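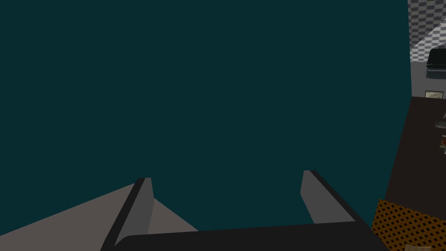

Stevden Classroom Timer: Review

I teach second grade and bought the Stevden timer to replace the sand timers we used for centers. It has been in my room since January, so this covers most of a semester of daily use.

Setup took two minutes. You turn the dial to the number of minutes you want and press the center button. My students learned to run it on the first day, and now the line leader starts it for each rotation. We do 14 minutes per center, then clean up. 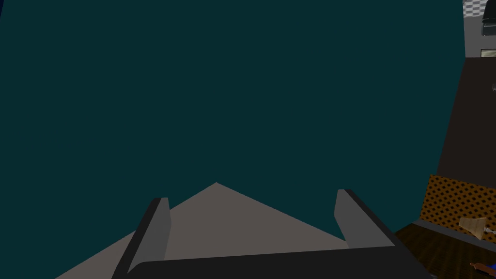
The alarm has a low and a high setting. Low is fine for reading groups. High is too loud for a regular classroom, but it worked well when we took it to the gym. Ridwan Rondonuwu, who teaches across the hall, borrowed mine for math games and then ordered the Kombridge model instead. His is cheaper, but the numbers are smaller and kids at the back tables have trouble reading them.

What I don't like: the battery door needs a screwdriver, and the stand on the back is loose. I lean mine against the pencil bins. It also forgets the last time you set, so you have to dial it in again for every rotation.

I would buy it again. 8 out of 10. 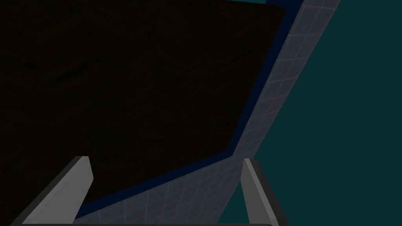

Using it for indoor recess

Set it for the length of one game and let the students pick the next game when it rings.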